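Arex Call Sheet, one year with the paid plan

I work as second assistant director on small productions, mostly commercials and now and then a short film. Last March I started to pay for Arex Call Sheet, the scheduling app from Lenz. The price is 14 dollars a month for one user, and I paid it from my own pocket.

The main job of the app is simple. You enter the crew list, the scenes and the locations, and it builds the call sheet and sends it to every phone. It also shows who has opened it. For me this is the best function. On a two-day job in Trulham I had 32 people on the list, and by nine in the evening I knew exactly which four I still had to call.

Changes are handled well too. When the director moved a scene before lunch, only the departments concerned got a new message – the older app I used wrote to everybody, and after some time people stopped reading.

Now the weak points. The time card part is poor. It does not understand a meal penalty, so I still keep this in my own spreadsheet. The map link opened the wrong gate two times in Zarville, and I could not correct the pin by hand. Support answered after six days, politely, but with no solution. Also, without a signal you can read the sheet but not edit it.

There is a studio license for 3,199 dollars a year. A freelancer does not need it. I will keep the single plan, and I would give the app four stars if they repair the time cards. 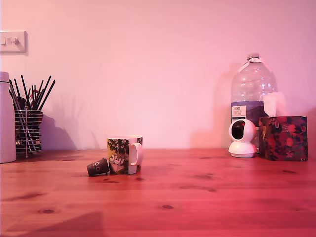 Asnakech Gudeta: You can move the pin, but only in the browser version, under Locations. I did it for a crew of 20 last month and the phones updated in a few minutes. On time cards I agree with you, I gave up on them.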